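**Ticket 300 – Evareck play-food set, storage guide doesn't match the pieces**

Status: open
Opened: 2024-05-02
Product: Evareck set, bought through Hustow in February

Hello, and thank you in advance for your patience, as I tend to go on a bit. We have had the set for a good while now and we like it very much. My question is about the storage guide that came folded inside the lid, the one that says which piece goes back in which container at the end of the day.

The eggs are no trouble at all. They go in the gray carton, they sit nicely, and even on a bad day it gets filled first. The purple pieces are where we come unstuck. The guide has one line for "purple vegetable – clear bin", and we have both an eggplant and a sweet potato, plus a smaller purple piece I can't match to anything on the list. Depending on who is tidying, the sweet potato ends up in the bin, in the blue bowl, or left out until morning.

Then there are the lemons. The guide gives 5 of them to the teal container, and I'm sure that is right, but our tabletop is very glossy and they wander off if you so much as look at them.

What I've tried so far:

- Read the guide again, both sides, then the copy on the Hustow site. Same wording.
- Put the lemons in the blue bowl instead. They stay put, but then the fruit that used to live there has no home.
- Laid a Meireles mat, the 40 cm one, under the teal container. It helped with the rolling – the mat is too small for the whole table, though, and I would sooner not buy a second.
- Checked piece 97 on the parts list, in case it was the little purple one. It's a carrot top.

I also have a few Griltura pieces mixed in from an older set, so if the small purple one is theirs, please just say so and I'll stop bothering you!

The sweet potato, narrow end toward you:
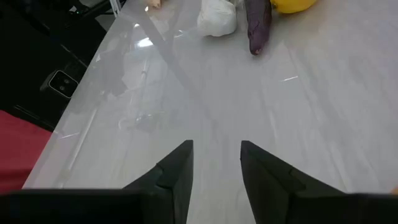
Blue bowl, with a lemon out on the right:

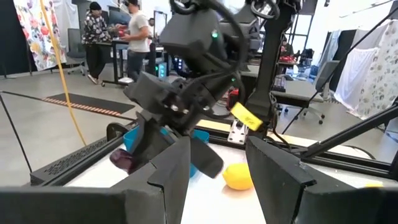

Eggs in the carton, purple pieces in the clear bin, and the lemons all over:

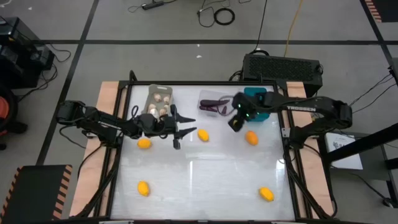
**Hustow support:** Thank you for such a thorough note. The "purple vegetable" line was written for the eggplant and should have been changed when the sweet potato was added. Please keep both in the clear bin. The blue bowl is for loose fruit, so the lemons are welcome in there with the rest if they fit. We don't recognize the small purple piece from the Evareck list and will ask Griltura for their parts sheet. Leaving this open until we hear from them.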